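Home > News > Networks > Stirno Opens Delay Measurement Service to Outside Laboratories

Liltberg – The Stirno Institute will open its network timing service to outside laboratories in November. The service records jitter, the variation in delay between one data packet and the next, on a test route linking Liltberg and Brarham.

During the trial period, 18 laboratories submitted 469 traces. Each trace covered 3000 packets.

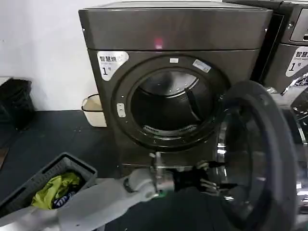
According to Afia Akpalu, average delay alone tells an operator very little about the quality of a voice call, and the institute should have published jitter values from the start.

Results will be issued in the Jin format, with a plain text copy on request. Applications are reviewed by Ye-seo Nam's office in Liltberg and must be received by 5 p.m. on the last working day of the month.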